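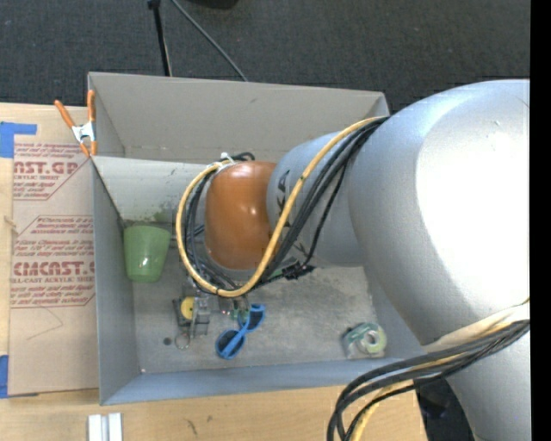 Print | E-mail

Grey tub of odds and ends: how do I sort it and stop the sunglasses getting scratched?

We have a large grey tub that has turned into the place where everything goes. Sunglasses, key rings, pegs, bits of string, the spare car key, coins, the little torch, batteries that may or may not be flat. It gets carried to the table when somebody wants something out of it and then it goes back under the hall bench at Seltisero, where we rent.

The main problem is the sunglasses. I've had 2 pairs ruined since December. Both had scratches right across the middle of the lens and I'm fairly sure they came from keys and loose metal sitting on top of them. The other problem is that small things end up on the bottom and you have to tip the lot out to find them.

The tub has high sides. I would like to keep using it if I can, as it fits the space under the bench and I don't want to buy furniture for a rental. What do people put inside a tub like this to divide it up? And is there any way of getting light scratches out of lenses, or should I give up on those?

Reply 1

High sides are the trouble. A deep tub is fine for footballs or dog towels but no good for small things, whatever you put in it. I'd use it for bulky stuff and get a shallow tray for the rest.

If you want to keep it, this is what worked in ours:

Tip everything out on an old towel, on a table with good light. Throw out anything broken. Test the batteries or take the lot to the battery bin at the shops.

Line the floor of the tub with a piece of non-slip drawer mat, or a folded tea towel. Plain grey plastic makes it hard to see washers and rings, and a light-coloured liner fixes that.

Put lidded lunch containers along the bottom for metal things. One for keys and key rings, one for screws and hooks. Ice cream containers do the same job and cost nothing.

Sunglasses go on top in a hard case, or don't go in at all. A soft pouch keeps dust off but won't stop a key pressing into the lens.

Measure the inside of the tub at the bottom before you buy any containers. Most of them taper. Mine is 18 inches long at the top (it's an old one, sold in inches) and only 16 at the base, and I had to take a set of trays back to the Drastenmont store for that reason.

On the scratches, leave them. Toothpaste and baking soda get suggested a lot, and both are abrasive. They take the coating off and you end up with a cloudy patch that is worse than the scratch. If they are prescription lenses, ask the optometrist what a replacement pair of lenses would cost before you throw out the frames.

Reply 2

hooks on the wall. problem solved

Reply 3

Hooks are no help in a rental unless they're the stick-on ones, and those pulled the paint off at our place.

I agree with most of the first answer but would skip the lunch containers with lids. In our house a lid means the thing gets left on top of the lid. We use two open shoeboxes standing side by side in the tub and a muffin tin on top for coins and rings. The tin lifts straight out. It isn't pretty but it's under a bench.

For the sunglasses, an old sock over each pair inside the case stops them rattling, if the case is a bit big. Rinse the lenses under the tap before you wipe them as well -- a lot of fine scratches come from wiping sand around with a shirt. We live near the beach at Mosoti and that was most of our trouble.

The spare car key shouldn't be in there. Put it somewhere else and tell everyone where.

Print | E-mail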